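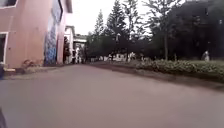 # Hasard Street Walk: Frequently Asked Questions

Everything people ask before coming on the walk, plus a few things they ask only once they're on it. If yours isn't covered, write to Feven Moges, who leads the walks and answers mail in the evening, in the order it annoys her.

## The basics

### Where does it start?

At the Presham end of Hasard Street, beside the pink building with the tall mural. The mural is painted straight onto the wall, in blues, whites and darker tones. If you are looking at a wall that's pink and has nothing painted on it, you've found some other pink wall. Keep going.

Please wait on the sidewalk. It's narrow, so a group tends to form a line along the wall, like people queuing for a bakery that closed years ago.

### How long does it take?

Fifty minutes if everyone behaves. The walk has 19 stops, and some of them are just me pointing at a roofline and moving on. Bring up drainpipes and we'll be out there until dark.

### What does it cost?

$8 a person, cash or card. Children under ten are free, and so are residents of Hasard Street, who have already suffered enough of my commentary through their windows.

### Do I need to book?

In April and through the summer, yes. In winter you can just turn up. I'll be the one in the hat.

### What happens if it rains?

We walk. Plaster looks better with a bit of rain on it, and so do most photographs of plaster. Thunder is another matter: I cancel by text an hour ahead and you get your money back.

## The street

### Is it pedestrianized?

No. It gets asked a lot, and I understand why. The road is wide, there are long stretches of plain pavement with no markings, and on a slow morning you could set up a card table out there. Don't. Cars do use it, and so does a delivery van with strong opinions. We cross twice, both times as a group.

### Is the route flat?

Mostly. There's one mild slope toward the Brilthorpe end that visitors from hilly towns don't notice and everybody else mentions. The sidewalk has a raised curb, and it's tight for a wheelchair or a double stroller in the section by the mural. Tell me when you book and I'll run the first few stops from a wider spot. You won't miss anything except the chance to brush pink dust onto your coat.

### What color is that building, officially?

I've heard salmon, rose, coral, shrimp, and "the color of my aunt's bathroom." I say salmon. The owners' paperwork says "Warm Earth 323," a name that could only have been thought up by someone sitting indoors.

The plaster is slightly weathered now and I hope it stays that way. Fresh pink on a wall that size would be a lot to look at before lunch.

### What is the mural supposed to be?

An excellent question, and I've been dodging it for years. The design is irregular and patterned, and it runs from well up the wall right down to the ground. Past that you're on your own. Guests have seen a waterfall, a map, a curtain and, in one case, their former landlord. I collect these in a notebook and will gladly add yours.

### Who painted it?

I don't have a name I'd stand behind. Two people have told me, separately and with great confidence, that they did it. Until one of them produces a receipt for the blue paint, I'm leaving that line of the guide blank.

### Can I touch it?

I'd prefer you didn't. It's paint on plaster at exactly the height where people like to lean.

### Is the shrub dead?

The reddish-brown one at the foot of the wall, just left of the mural? It has sparse, spindly branches and the general air of a plant that has been told bad news, but no, as far as I know it's alive. It is not watered by me, the city, or anyone who'll admit to it. Please don't feed it your coffee.

### Why are the buildings farther along so plain?

Next to salmon pink, almost anything looks plain. After the pink one you come to a white-painted section with pale walls and a darker roofline, then a low building in white and grey with a flat roof edge. I like that stretch. It's where your eyes get a rest, and where I tell the longest story of the walk, so there's nothing much to distract you from it.

### What about the other side?

Greenery. It's pleasant, it gives the street somewhere to breathe, and I know the names of almost none of it. Several guests have tried to fix this. One sent me a field guide. I've used it to level the desk.

## Practical matters

### Is there a restroom?

Not on the street itself. Café Moges, at the Brilthorpe end, will let you use theirs if you buy something. Yes, it's the same Moges. It's my cousin's place, I get nothing for mentioning it, and the lemon cake is better than the almond.

### Where can I park?

Behind the Presham library, two minutes away. The spaces are short and were evidently drawn by someone who rode a bicycle. If you come by bus, get off at Presham and walk back the way the bus came.

### Can I take photos?

Of course. For the full height of the mural, stand well back, and "well back" means the far side of the road – not the middle of the road with your heels together, composing. Morning is kinder to the pink. Please leave people's windows and doorways alone unless the people in them say otherwise.

### Can I bring my dog?

Yes, on a short leash. Dogs are some of my best listeners. They do all stop at the shrub, so allow time.

### Can I do the walk without you?

You can. It's a public street, and I've made my peace with that. The folded map is at the library desk, with all the stops marked in the right order. It doesn't include the landlord story, though, or the one about the flat roof, and you'll have to make your own remarks about the paint.

### Do you do private groups?

Up to 19 people, which suits the stops nicely and the sidewalk not at all. Write with a month and a rough time of day, and say if anyone in the group is an architect. I like to be warned.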